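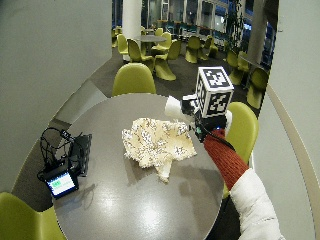
Firlow opens shared tables at Gudell Street library

10/11/2025 -- Furniture maker Firlow has finished fitting out the ground-floor common room at the Gudell Street library, with round grey-topped tables and lime-green moulded chairs now in place for public use.

The room seats 86 people, up from 38 under the previous layout, and is open whenever the library is. Tables can be used without a booking for study, paper craft, repairs and small meetings. Groups wanting several tables together should book at the front desk.

"The old desks were long and fixed to the floor, so people sat in rows," said Lucimara Trindade, project manager at Firlow. "A round table suits a group working on one thing in the middle. The tops are smooth and wipe down with a damp cloth."

The chairs have rounded backs and come in a single colour, chosen after library members were shown samples in February. Firlow received 200 responses -- most of them favouring the green over a darker option.

Branch manager Tainá Medeiros said craft groups would be among the regular users. "Bring your paper and your glue, and put a mat down if you're cutting," she said.

The old desks have gone to the Tanabe community hall. Firlow will return in February to check the fittings and replace any worn chair feet.

Enquiries about group bookings can be made at the library front desk during opening hours.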